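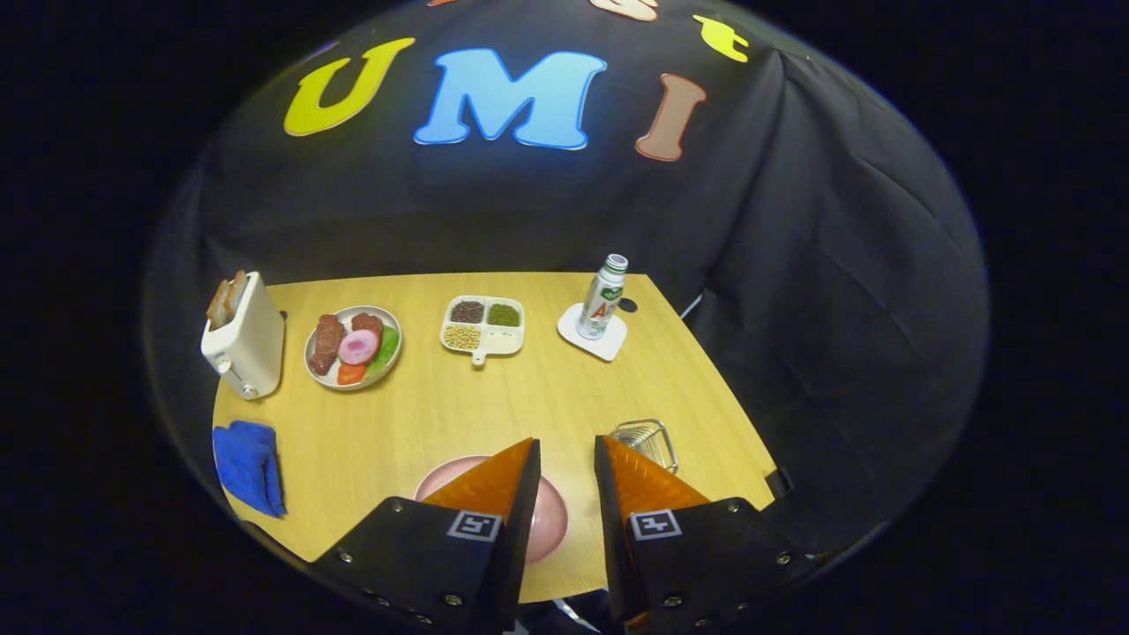
Moving from zone to man defence with an under-14 rep team

I coach an under-14 boys' rep team in a small association and we have played a 2-3 zone since tryouts in November. The league now wants man-to-man for the whole first half of every game. My kids lose their player as soon as the ball is reversed. Everybody watches the ball, somebody cuts behind them, and it's a layup.

We get one practice a week, 80 minutes, in a gym with only two hoops. I've tried shell drill for most of that time and they do it well enough standing still, then forget it in a scrimmage. How do other people teach help side to kids this age? And should I let them switch screens, or make them fight through?

Posted by droreck508, May 17, 2021

Thabiso Adams

I've had this age group for a few seasons at Tshabalala Park and went through the same change. Shell drill is fine but most coaches leave it static for too long. Five minutes, no more, then make it live.

What worked for us was four-on-four in the half court with no dribbling allowed for the offence. They have to pass and cut, so the defenders have to move on every pass. Defence stays on until it gets three stops in a row. Once they can manage that, allow one dribble, then two, then play normally. It took my group most of a month to get to normal play.

For help side, teach one thing: if you are two passes away from the ball, have a foot in the key. Don't bother with angles and percentages. I had them point one hand at the ball and one at their player, and they had to call out "help" with their player's number. They felt silly for a practice or so and then it became habit. Keep the pointing in scrimmages too. When somebody stops pointing, blow the whistle, freeze everyone and let them look at where they are.

On cutters, the rule is that you jump toward the ball when the pass is made. Your defender should be between the cutter and the ball before the cut starts. If he gets beaten over the top, that's his. If he gets beaten behind, the low help has to call it.

Screens – I would not switch at this age, at least not to begin with. They use it as an excuse to stop guarding anyone. Go over the top on a shooter, go under on everyone else, and have the screener's defender step out for a second and get back. You can add switching next season when they know whose player is whose.

Expect to foul a lot in the first few games. Tell the parents ahead of time.

brallelero

just let them switch everything. our coach did and we won the Dovonora tournament. kids are all the same size at that age anyway

hoopmum300

They are not all the same size at that age. We had a grade eight boy who was six foot one and another who came up to his elbow, and every team we played went looking for that switch.

Agree with Thabiso about the no-dribble game. The only thing I'd add is conditioning. A team that has sat in a zone all winter will be gassed by the second quarter playing man, and tired kids stand up straight and watch the ball. Ours did closeouts and slides at the start of practice, ten minutes, and I'd sub more often than you are used to until their legs catch up.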